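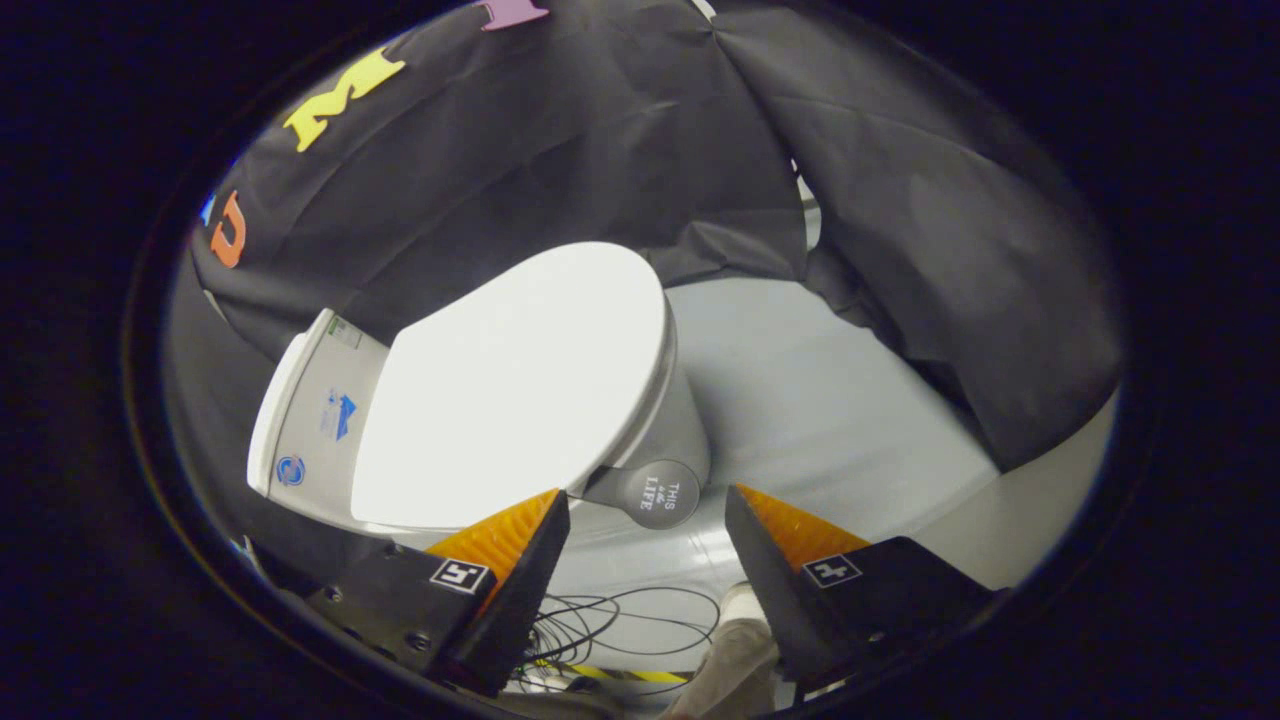 White toilet, lid closed, with dark gray flush handle.

Apps > Messaging > Zinix

Zinix is a group messaging app for phones and desktop, made by Elley. Started by Chepkoech Mosoti as a side project – text only at first. Voice notes came later, then video. Groups hold up to 3000 members. Deleted messages kept 90 days, then gone. Free tier, plus 2 paid plans. Colour themes on paid plans only. Availble in nine languages.

14 shares | 2 comments
Back to top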